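4. Collecting examples on the bench

The sales sheet says Wuvley learns a tube task from a small set of examples. Ours didn't. Plan on 400 good runs and be pleased if you need fewer.

4.1 Open the gripper fully before each take. The Start button will let you record with it half shut, so don't rely on it.

4.2 Check that the wrist view shows both fingertips and the rack.

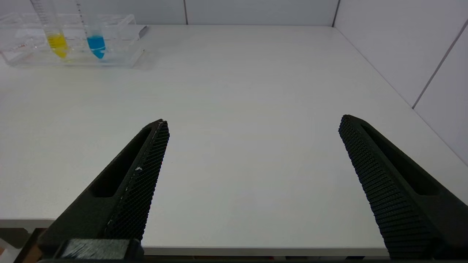
4.3 Name the task in plain words. Winel accepts any name, including a blank one, and you won't find blank ones later.

Caution: Keep the arm's cable clear of the rack. The guide clip helps less than the brochure claims.
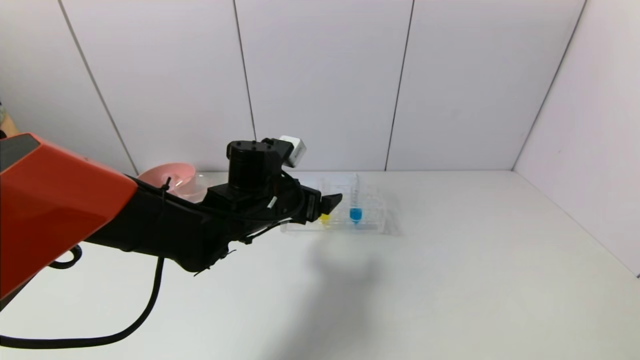

Section 4 written by: Rautiainen bench team
Last revised: September

4.4 Move slowly near the tubes. The "smooth motion" filter is supposed to tidy up jerky takes – we leave it off.

4.5 Stop recording only after the fingers are clear of the rack.

Note: Auto-grade passed 19 takes we had to throw out by hand. Watch every take yourself. 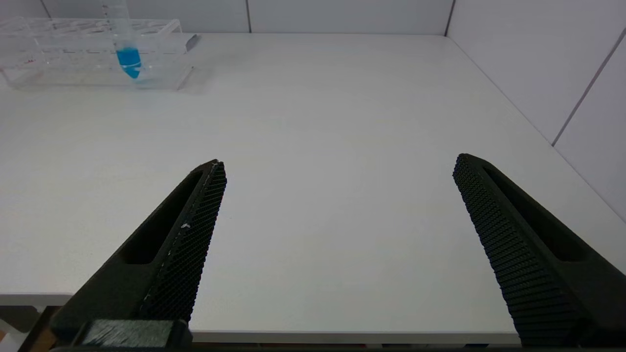

4.6 Change the number of tubes between batches. Sterkow's own notes call this optional. Skip it and you may get a model that knows one layout and nothing else.

4.7 Move the rack and the bowl too, at least every 2 batches. 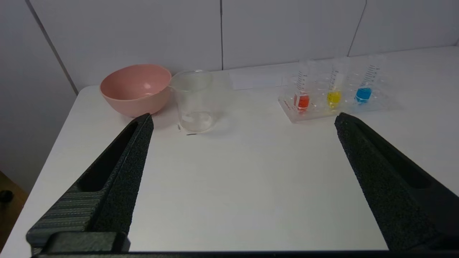
4.8 Save, then open the folder and look. "Upload complete" means the upload was sent.

4.9 If you see error 3095, restart the recorder and repeat the last take. The help page suggests waiting. We tried that.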